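Plikell Bench Tray and Finger Kit
For home builders and shared workshops teaching an arm to work inside a desktop computer

Part number 3290
In stock, ships from the Aritz workshop

If you have ever tried to get a robot arm to take a memory module out of a desktop computer and put it down somewhere sensible, you already know that picking it up is only part of the job. The other part is putting it down so that the arm can find it again. A module that lands a little crooked on a flat bench is a module you will be walking over to straighten by hand, and after an evening of that you start to wonder why you bought the arm at all. We wondered too, and the Plikell kit came out of that wondering.

The kit has two halves. The first is a molded gray parts tray with a place for a 3.5-inch hard drive, a square recess for a CPU and slots for memory modules. The second is a pair of replacement finger pads, which go on whatever parallel or linkage gripper you already own using the adapter plates in the bag. We make both in our own little shop, and we use them in our own builds nearly every week.

What it is for

Most of our customers are working on old office towers, the sort that come out of a company closet by the pallet. They are lovely practice machines. The boards are roomy, the latches are big and bright, and if your arm leans on something it shouldn't, you haven't lost much. Set the computer on its side with the panel off, clamp it down well, and teach your approach points from the CPU socket outward. We like the socket as a home reference, as it is square, easy to see from a wrist camera, and screwed firmly to the board.

Go slowly around the memory banks. The gap between the socket and the nearest slot looks generous until you bring a full-sized gripper down into it, and then it looks like nothing at all — so please run your whole path well above the case first. 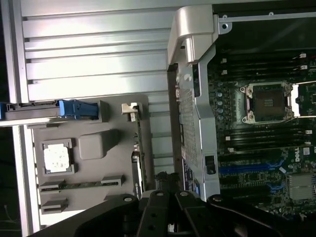

Samonte writes that the pads were fine straight out of the bag but the approach took three evenings, mostly because the fingers kept wanting to come in too wide and touch the white latches at the slot ends. Closing the gripper partway before the descent cured it, and the same program has been running in a shared workshop since May with only small touch-ups. Thank you for that one! We have added the partway close to the printed guide, and it really does make the first day easier.

The tray

We went back and forth on the tray for a long time. The early ones held each part snugly, and they looked wonderful, and the arm hated them. A snug pocket asks for more accuracy than most home-built setups can give. The present tray has a bit of slope at the top of each pocket, so a part that arrives slightly off will slide home when the fingers let go. The posts and raised tabs along the edges are there for the memory modules, which are thin and like to tip.

A word about placing it. Put the tray right up beside the case, on the same surface, and fasten both to that surface. Slatted aluminum is very good for this if you have it, and a sheet of thick plywood with a few bolts through it is perfectly fine if you don't. Keep the travel between the board and the tray short and hold the module upright the whole way across. Let the arm pause over the slot before lowering, too — a second arm, if your workshop is lucky enough to have one, should be parked high and back while this goes on. 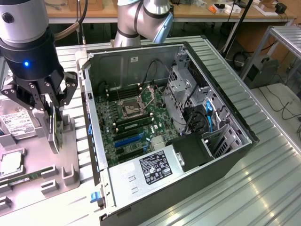

What comes in the box

1 molded parts tray, gray
2 finger pads
2 adapter plates, blank, for drilling to your gripper
1 bag of screws and washers
1 printed guide with setup drawings

The gripper, arm, computer and clamps are yours to supply. If you use the Herov open controller, the guide has a page of starting values you can type in directly.

Fitting time

Allow 45 minutes for the pads and plates, a little longer if you have to drill. Teaching the points is another matter and depends on your arm and your patience.

Spares and add-ons

Finger pads wear, and they are meant to. A replacement pair is part number 1585 and comes with fresh screws. Extra trays are sold singly, and quite a few people buy another so they can fill one while emptying the other.

Care

Wipe the pads with a dry cloth before each session. Unplug the computer and wear your wrist strap whenever you reach in yourself, and keep a hand near the stop button while you are trying out a new path.

Questions about fit are welcome at any time. Send us the bolt pattern of your gripper and a sketch, and we will tell you whether the blank plates will do or whether we should cut you something different.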